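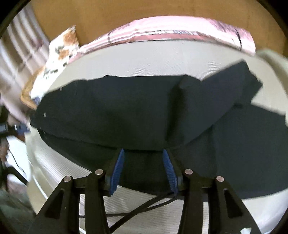
Para Birsen Yazıcı, o sistema tira da gente a parte leve do serviço e deixa a pesada. Ela escreveu isso no formulário interno em julho, quando a lavanderia fechou o primeiro mês com a célula de dobra Pundov, e eu discordo só em parte.

Trabalho na Totosska, no setor de acabamento. Lavamos e dobramos uniformes e roupa de casa para hotéis e clínicas. A Pundov foi comprada para as peças que a calandra não aceita: agasalhos, camisas de malha, tudo que tem manga. Esta avaliação vale para esse uso.

Com peça lisa e de cor clara, funciona bem. No melhor turno que anotei saíram 726 peças dobradas, com 2 operadores. Toalha pequena e fronha quase não pedem correção.

Com roupa escura e grossa o resultado cai. Uma manga caída por cima do corpo da peça confunde o sistema, que pega a dobra de cima e deixa a de baixo para trás. Nesses casos a peça volta para a mesa e alguém termina à mão. Num lote de 201 agasalhos pretos, 167 passaram sem retoque. O resto foi nosso.

O que mudou para a equipe foi o tipo de cansaço. Antes eu terminava o turno com dor no punho. Agora dói menos o punho e mais a vista, de tanto conferir barra e gola. Também ficamos mais tempo em pé no mesmo ponto, e o ritmo quem dá é a máquina. Şükran Dursun pediu rodízio de hora em hora, a chefia aceitou, e melhorou bastante.

Ninguém foi dispensado até agora. Três colegas passaram para a expedição, com o mesmo salário. O treinamento foi curto demais: uma manhã, com manual em inglês. Quem aprendeu a ajustar os programas aprendeu mexendo, e esse trabalho ainda não aparece na descrição do cargo.

Pontos positivos: menos esforço repetitivo, troca de programa rápida, pouco barulho.
Pontos negativos: tecido escuro, peças sobrepostas, manual, assistência técnica lenta.

Nota: 3 de 5. Recomendo para quem tem muita peça clara e do mesmo modelo. Para roupa misturada, peçam um teste com as próprias peças antes de assinar o contrato.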